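Gollodia Slot Box and Cup Stand
Section 4: Setting Up the Work Surface
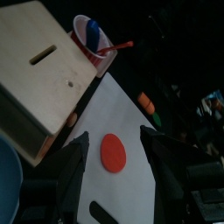 Page 12

Read this section before you put any pieces out. The slot box, the cup stand and the paper work sheet are used together, and the later sections assume they are laid out as described in the steps below.

Before you start

Pick a flat, steady table. A dark tabletop works well with the white sheet, as the edges of the paper are easy to see when you need to straighten it. Wipe the surface and let it dry.

You will need the slot box, the cup stand, one paper cup, one sheet of plain white paper, and the pieces for the activity you have chosen.

Placing the box

1. Set the box on the table with the slot facing up. The slot is the long, narrow opening in the lid. The small round hole is separate and is not meant for discs.

2. Run a fingertip along the slot and around the hole. If you feel a splinter, rub the spot lightly with fine sandpaper, then wipe off the dust.

3. Press down on each corner of the lid. If the box rocks, move it to a flatter part of the table. Do not wedge paper under it.

Note: The wood is light and unfinished. It will pick up marks from ink, food and damp hands. Most pencil marks come off with a clean eraser.

Placing the cup stand

4. Put the cup stand close against the side of the box. It should touch the box or nearly touch it.

5. Drop the paper cup into the stand. Any small paper cup that sits snugly will do, and the striped red-and-white kind is easy to replace.

6. Stand the spoon in the cup with the handle down and the broad end up. Thin sticks go in the same cup and may lean out over the rim.

Caution: Do not fill the cup with water or paint while it is in the stand. Wood that has been soaked can swell and grip the cup so tightly that it tears when you pull it out.

Laying the sheet and pieces

7. Lay the paper flat beside the box. It does not have to be square to the table, but it should not slide under the box or the stand.

8. Put one soft disc near the middle of the sheet. Orange-red shows up well on white – pale colors are harder to see in a dim room.

9. Keep any other pieces toward the edge of the sheet until they are needed.

Caution: Small pieces are a choking hazard. Keep them away from children under 4.

Clearing away

Return the discs to their bag first, then the spoon and sticks. Throw out the cup if the rim has gone soft. The sheet can be used again if it is clean and has no folds.

Store the box and stand in a dry cupboard, away from heaters. Do not stack more than 2 boxes.

Replacement parts

Cup stands and disc bags can be ordered from Cirkeck under part number 1639. State whether you have the box with the round hole or the older one without it – the lids are not interchangeable. Paper and cups are not supplied.

Setup notes by Garnet Marchand. Revised October.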